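Mercedes Henao
Okay, I have had the new Clellurmont record on since breakfast and I need to talk about it. Eight songs, zero skips!

Track two, "Jevcombe," opens with that dry, ugly bass tone from the first demo and then the drums just fall down the stairs on top of it. I yelled in my kitchen.

The new singer, Đoàn, goes from a whisper to a full howl inside one line. I was nervous about the change. Not anymore!

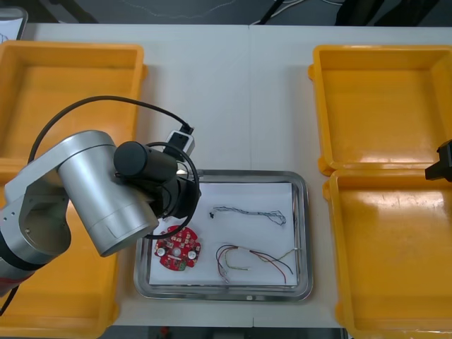
Orange-yellow trays on the white table.

Vinyl people: 500 copies on Zedside, out in June, 40 of them signed. I'm going for a plain one (my signed-stuff luck is terrible).

Closer is nearly 12 minutes and the last riff is so slow you could park a truck in it. Headphones, please, there's a buried organ part at the end.

If you saw them on the spring tour, did they play "Jevcombe" live? Tell me everything.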